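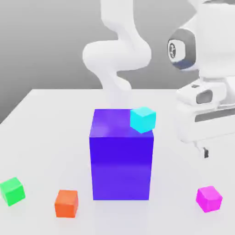

I have had the Flatia simulator from Esotel on my desktop for most of June now, so it is time to write up what I think of it. I paid for my own licence, which was 60 a month on the small plan, and I can cancel when I like.

For anyone who has not come across it, Flatia lets you set up a table, put a robot arm or two on it and practise simple jobs before you go near a real machine. You can drive the arm yourself or write a script for it. I teach an evening class and we have one real arm between all of us, so people spend a lot of time waiting. I wanted something they could use at home.

Installing it took most of an evening. The download is large and the installer stopped twice with error 603, which the help pages say is a graphics driver problem. I updated the driver and it went through on the third try. The first start is slow as well. After that it opens in under a minute on my machine, which is four years old and was not expensive.

It comes with a set of ready-made tables. The one I have used most is the block table, with small cubes in bright colours and one big block. The usual job is to pick up a cube and put it on top of the big block. It sounds dull, but it is a good first exercise. The block is tall enough that you have to think about the path of the arm and not only where it ends up, and if you let go too near the side the cube goes over. I set mine down near a corner more often than I would like.

The physics is decent. Cubes slide and tip much as I would expect, though they are a bit too willing to stay put when you nudge them slowly. Our real gripper pushes things about far more. If you get a script working in Flatia, expect to spend some time on it again with the real arm.

The views are good. You can look from the side or from close to the hand, and you can save a view and go back to it. The close one took me a while to get used to, but it is the one I use for the last bit of any move. Shadows are faint on the standard lighting, and that makes it hard to judge height. There is a setting for stronger ones under Display - turn it on.

The weak part is the script editor. It has no proper undo past the last save, and I lost an hour's work finding that out. I now write everything in a separate editor and paste it in. The manual is all right for the basics and thin after that. Some 2000 words on changing the colour of things, and half a page on collisions.

I also tried Pitkänen, which is cheaper and runs on nearly anything, but it only had one arm to choose from and the cubes sank into the table if I pressed down hard. Stutotholm looked better on paper. Their trial needed a company address, so I left it there.

I wrote to Esotel about the undo problem and had a reply the next afternoon. They said it is on the list for the next version, with no date. They also do a class licence that I did not see on the price page, so ask for it if you teach.

I am keeping it for another term. Two of the class have it running at home already, and a third is waiting for more memory to arrive in the post.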